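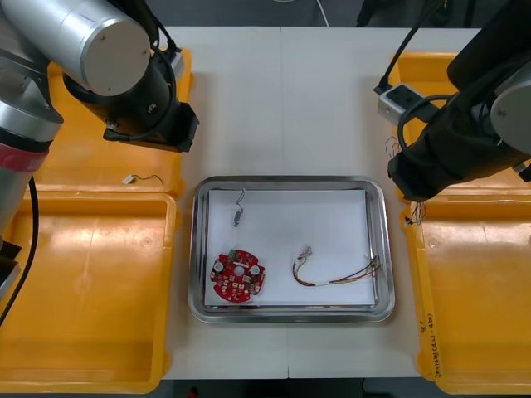
I love sorting day! If you've got a coffee can full of odds and ends from years of fixing things (mine was a Custora tin, packed to the lid), you can turn it into something useful in an afternoon, and it's a lot more fun than it sounds.

## What you need

- one shallow tray with a rim
- a few open bins, all the same size
- masking tape and a marker
- a bright lamp

## Dump and spread

Pour out a handful at a time. I tried the whole tin once and spent the evening crawling after washers. Spread the pieces with the side of your hand until nothing is stacked.

## Pick your groups

Start broad: wires and connectors, screws, springs, everything else. My friend Kimie Ichikawa sorts screws by length on the first pass and she's welcome to it! I do mine later, with a cup of tea, once they're all in one place.

Put the bins on both sides of the tray so each hand has somewhere to go. Tape a label on the front of each one, but write it in pencil until the first pass is done. You will change your mind.

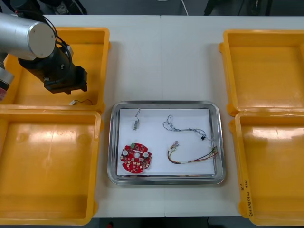 *Two bins to a side, tray in the middle. A small white connector is in the upper-left bin.*

## Second pass

Now take one bin at a time and go finer. Screws under 14 mm go in one jar, longer ones in another. Wires shorter than your finger can go to recycling unless they have a good plug on the end. I keep those, always.

Anything you can't name goes in a jar marked "August." If you haven't used it by then, let it go.

My last tin gave me 80 good screws and a spring that fit the kitchen drawer, which had been sagging for two years. I fixed it before dinner!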